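Wornix Twin Tidy Cell

Avgate > Bench and floor robots > Cells and enclosures > Wornix

$2,255 for the cell kit. Arms sold separately, or bundled, see further down. Price is the same for schools and labs, please stop emailing to ask.

In stock at the Kongkaew warehouse. Ships in 7 working days, flat packed, two cartons plus one long tube for the rail.

Short version

A floor-level cell for two small arms on one shared rail. You get walls on three sides, open at the front. You put a mat down, you put things on the mat, the arms pick the things up and put them somewhere else. Tidying, sorting, shelving, all the jobs that sound dull and are really hard to get a robot to do well.

We've had the twin version on the books since April and it has outsold the single-arm cell by a lot. Page is getting updated as we go so bear with us if the spec table and the text disagree. Spec table wins.

What's in the cartons

Wall panels, dark grey, corrugated, ribs run up and down.
Aluminium extrusion for the uprights and cross rails, silver finish, pre-cut.
The linear rail, full width, goes along the front.
Two black mounting plates for the arm bases, one per arm.
Slotted cable tray, white, sits under the rail.
Hex keys, corner brackets, T-nuts (extra bag, you will drop some).
A bag of cable ties.
Printed sheet with the assembly order. Follow the sheet, not the old video, the video is for the single cell.

Not in the cartons

Arms. Grippers. Wrist cameras. Computer. Power supplies for the arms. Shelves, baskets, mats, toys or whatever else you plan on having the arms pick up. We sell some of that as the Suva accessory pack, $550, covered below.

Putting it together

Two people, an afternoon. One person can do it but the back wall wants to fall on you. Build the back first, then the left side, then the right, then bring the rail in last. If you put the rail in before the side walls are square you'll be undoing it again.

Tighten nothing all the way until everything is in. Then go round once and do the lot.

Rail goes down on a flat floor. If your floor isnt flat, shim it. Check with a level at both ends and in the middle. A rail with a sag in it will give you arms that miss low at one end and you'll spend days blaming the calibration.

Arm bases bolt to the plates through the slots. There's a bit of play there on purpose so you can nudge each arm in or out before committing. Most small six-joint arms fit. If yours has an odd bolt pattern send Rafail Kouris a drawing of the base and he'll tell you yes or no the same day, usually before lunch.

Cables

Run power and data through the tray and leave slack at each base. More slack than you think. The arm that never seems to move far will be the one that yanks its own plug out. Conduit on the arm itself is worth having if yours didn't come with it, especially past the elbow where the wrist camera lead likes to wander.

Keep the little driver boards where you can see the lights. We get a call a week from someone whose arm is dead and it's a board tucked behind a plate with no light on.

Reach and overlap

Both arms should be able to get to the middle of the mat. That's the whole point of the twin. One holds back while the other goes in, or one works the floor while the other works the shelf. Set up your zones in software before you let both run at once, the kit has no opinion about collisions and neither does the rail.

Shelf placement matters more than people expect. Push it back against the wall and check the far corner of the lower level with the gripper on. Going in low and level under a top board is a tougher pose than dropping into an open basket. If the wrist camera sits on top of the gripper, add its height when you're working out whether it all fits under there. Lots of people measure the jaws and forget the camera.

Baskets are easier. Hang one off the back rail and one off the side rail and you've got two drop targets at different heights and angles. Hooks or cable ties both work. Ties are better on a sloped side because hooks creep.

Mats

Plain or patterned, your call. Plain gets you going faster. Patterned is a better test if the thing is ever meant to work in a real house, because real houses have leaves and flowers and stripes on the floor and the toy is lying on top of it. Start plain, go busy once the grasping is steady. Tape the corners down or put something grippy underneath, a dragged mat ruins a run.

Objects

Toy cars are good. They roll a bit, they have an obvious long side, cheap, and a gripper that comes in crooked pushes them away and you can see right off what went wrong. Figures with arms and legs are worse in a useful way. Anything soft is a whole other thing, leave it for later.

With two arms at work, one on the floor and one at the shelf:
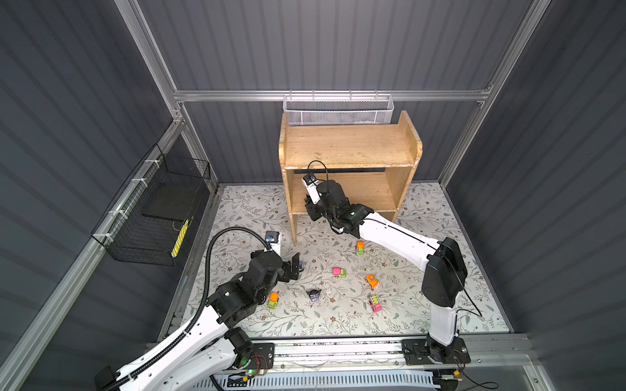 Paweena Noiphan: Bought the twin after a year on the single cell. Good kit, solid once it's tight. My gripe is the changeover. With one arm I could shift the shelf and be running again in 15 minutes. With two I have to recheck both reaches every time and that's half a morning gone. Would like marks on the side rails so I can put the shelf back exactly where it was. Also the printed sheet has steps four and five backwards.

Thanks Paweena. Steps four and five are fixed on the new sheet, if you have an old one just swap them. Marks on the rails, we've asked Wornix. For now use a paint pen, or stick a strip of ruler tape along the rail and write the position down. Do both sides.

Recheck time does come down if you save a reach pose for each arm at each shelf corner. Play them back slow, hand near the stop, and you'll know quick enough if anything has shifted. We do that on the showroom cell every time it gets moved.

Suva accessory pack, $550

Works with the single or the twin. You get a low shelf unit, two mesh baskets, hooks, spare ties, two mats (one plain, one printed) and a tub of small toys. Colours of the toys vary. We don't pick them and can't match a previous order so don't ask for the same ones please.

Baskets are mesh so the cameras can see some of what's inside. Solid tubs look neater and cause no end of trouble when you want to know if the toy went in.

Shelf edges get knocked. Grippers bump them, it's normal, give it a light sand if you get splinters. If a leg comes loose tighten it before you run again.

Arm bundles

Ask. Prices move too much to list. We can supply pairs with matching two-finger grippers and a camera for each wrist, tested on the rail before they go out. Bring your own arms if you have them, most of our buyers do.

If you're mixing two different arms on one rail it can be done, but put the heavier one on the right. The plate that side has the extra bracket.

What people use it for

Teleop practice, collecting demonstrations, teaching a policy and then seeing how it copes when the shelf moves. A couple of training colleges use it for plain old pick and place. One customer sorts returned game pieces with theirs and has never told us much more than that.

Not for food. Not for anything heavy. Not outdoors, the panels will take it but the boards wont.

Safety bits

Front is open. Keep people out of it when the arms are live. Kids especially, since the floor is covered in toys and looks like an invitation. Light curtain is available as an add-on and we'd say get it if the cell is anywhere the public walks through.

Wire the stop button where both operators can hit it. One button for both arms. Don't do separate ones.

Nothing in the walls will stop a fast arm. They keep toys in and background clutter out of the camera view. Not a guard, don't treat it as one.

Lighting

The dark walls cut down glare, but they eat light too. Put a lamp over the open front, up high, and diffuse it. Inside of the lower shelf will be dim no matter what you do. Wrist camera exposure on auto will hunt as it goes in under the board, so lock it if your camera lets you.

Questions we get

Can I buy just the walls?
Yes. Ask for the panel set. Rail is most of the cost though.

Can I fit a third arm?
On the rail, no. Overhead off the back uprights, someone has done it, we don't support it.

Does the rail move the arms?
Not as sold. It's a fixed position rail, you slide the plates by hand and lock them. Motor kit is coming. No date.

Will it go on a table?
A very big strong one. It's made for the floor.

Do the panels come in white?
No.

Is assembly available?
In the city, yes, book through Asmaa Nasr. Outside the city we'll do it over a video call for free, just have the parts laid out first.

Returns

Unopened, full refund. Opened but all there, refund less freight. Drilled, no. Please count the T-nuts back into the bag, Somkiat Sombatkul has to do it otherwise.

Warranty is one year on the rail and plates. Panels and extrusion, if it arrives bent take a photo of the carton before you unwrap any further and send it through with the order number.

Order

Add to cart, or email if you need a quote on letterhead. Quotes go out by 4 pm, anything later gets done next morning. Say whether you want the accessory pack on the same shipment, its a lot cheaper than sending it after.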